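Section 4: Submitting your short film through the Pendico entry desk

Welcome back! By now you should have your Pendico account open and your film finished, or near enough that you can stop fiddling with it. Set aside a quiet hour and put the kettle on, as the form does not save halfway through a page.

1. Sign in and choose Tristhorpe Short Film Festival from the list of open calls. Entries close at the end of May.

2. Type your title just as it appears on screen, capitals and all. The program is printed from this box.

3. Write your synopsis in 500 characters or fewer. Spaces count, I'm afraid.
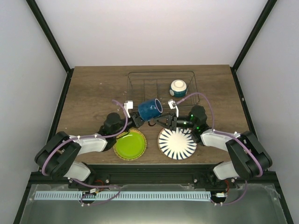
4. Pick one category only. If your film sits between two – and plenty of lovely ones do – choose the one you'd be happiest to be judged in, and the programmers will move it if they need to.

5. Upload your screening file. Leave the browser tab open until the green bar says Received.

Caution: Do not rename the file while it is uploading. You will get Error 344 and have to start that step over.

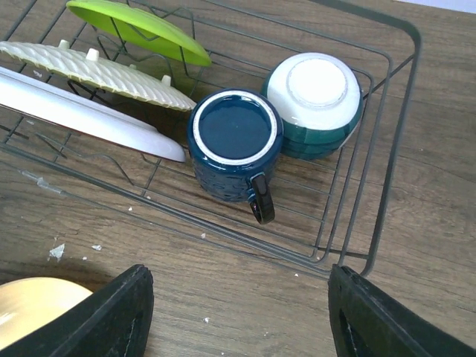
Lime-green plate in a wire dish rack.

6. Add subtitles as a separate file if there is any talking in a language other than English. Films over 40 minutes belong in the Terneck feature strand, which has its own form (see page 81).

7. Name everyone who should share the Manalastas Prize if you win it, spelled the way they like it spelled. 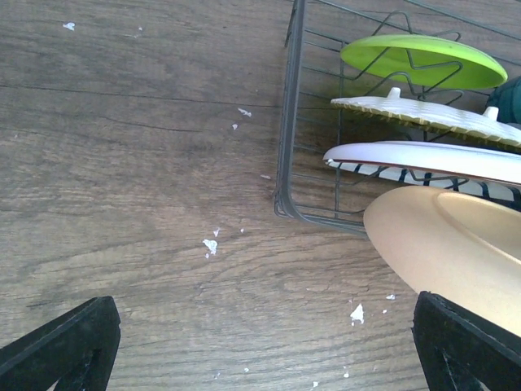 Paper flecks on worn wood.

8. Press Submit once, then wait for the confirmation email.

Note: If no email has come by the next morning, look in your junk folder first and then write to Roy Cropper at the entry desk, giving your film's title in the subject line.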